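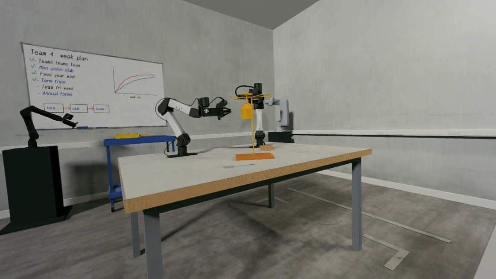 学内で講演会を開催する学生団体のための手続き案内

2020年5月8日　文責:Yaqin Xiao(ウィストモント大学 学生活動支援室)
読了時間:5分
印刷する | メールで送る

本ページは、公認学生団体が学外の講師を招き、政治、外交、宗教その他意見の分かれる主題について講演会または討論会を開催する場合の手続きを定めるものです。団体内部の勉強会で、学外者の登壇を伴わないものについては、通常の教室使用願のみで足ります。

1. 開催届の提出

開催届は、開催日の20日前までに学生活動支援室へ提出してください。記入事項は、団体名、責任者2名の氏名および連絡先、講師の氏名と所属、演題、希望会場、参加対象の範囲です。責任者は在学生に限ります。大学院生が責任者となることも認められますが、当該年度に休学の予定がある者は除きます。

演題が未定の場合は仮題で届け出ることができます。仮題を変更したときは、変更届を改めて提出してください。講師の交代は変更届では扱えず、新規の開催届が必要です。

2. 届出の審査範囲

支援室が確認するのは、会場の使用可否、日程の重複、安全上の措置および費用負担の四点です。講師の見解や講演内容の当否は審査の対象としません。特定の見解に対する反対の申入れがあったことのみを理由として、届出を不受理とすることはありません。

申入れを受け取った団体は、その写しを支援室に送付してください。個別に回答するかどうかは団体の判断に委ねられます。脅迫にあたる文言が含まれる場合は、回答せず、速やかに学内警備窓口へ連絡してください。

3. 会場の選定

討論会形式の行事に使用できる会場は次のとおりです。

ヌルンデン講堂　定員168名
マフムーディ記念ホール　定員149名

いずれも立見は認められません。定員には登壇者、司会者および運営係を含みます。ヌルンデン講堂は11月中、設備点検のため夜間の使用ができません。これより小規模の会場を希望する団体は、教室使用願に開催届の写しを添えて申し込んでください。

事前登録制とする場合は、登録の開始日時と対象者を告知文に明記してください。思想、信条、国籍、宗教を理由として登録を拒むことはできません。

4. 告知文の作成

告知文には主催団体名を必ず記載し、大学が主催または後援しているとの誤解を与える表現を避けてください。大学の紋章は使用できません。次の一文を末尾に付すものとします。

「本行事における発言は各登壇者個人の見解であり、ウィストモント大学の公式見解を示すものではありません。」

学内掲示には支援室の受付印が必要です。学生向け情報システム「クルタル」への掲載は、受付印を受けた後に団体の責任者が行ってください。他団体の掲示物を剥がし、またはその上に重ねて掲示する行為は、掲示規程の違反として取り扱います。

5. 当日の進行

司会者は登壇者以外から選任してください。開会時に、質疑応答の方法、録音および録画の可否、退場を求める場合の基準を読み上げます。質問は挙手によるものと書面によるものを併用できます。書面による場合は、司会者が質問の趣旨を変えずに読み上げてください。

静かな抗議の意思表示、すなわち着席したままの掲示、途中退席、会場外での資料配布は、通路および出入口を塞がない限り妨げられません。登壇者の発言を継続的に遮る行為があった場合、司会者はまず口頭で注意し、なお改まらないときは警備担当者に対応を依頼します。運営係が自ら参加者の身体に触れて退場させることは禁じます。

6. 費用

会場使用料は公認団体について免除されます。講師謝金および交通費は団体の負担とし、学外の組織から資金の提供を受ける場合は、提供元の名称と金額を開催届の別紙に記入してください。支援室が必要と判断した警備の費用は大学が負担します。

7. 開催後の報告

責任者は、参加者数、進行上の支障の有無、会場設備の破損の有無を記した報告書を提出してください。参加者の氏名を報告書に記載する必要はありません。登録名簿は報告書の受理後に団体の責任で廃棄してください。

8. 遠隔開催の取扱い

現在、対面での行事は受付を停止しています。遠隔開催の届出は通常どおり受け付けます。この場合、会場に関する項目の記入は不要ですが、使用する会議システムの名称と、入室を管理する者の氏名を備考欄に記入してください。入室用の番号を公開の告知文に掲載せず、登録者に個別に送付してください。

届出書の様式は学生活動支援室で交付します。現在は電子メールによる請求にも応じています。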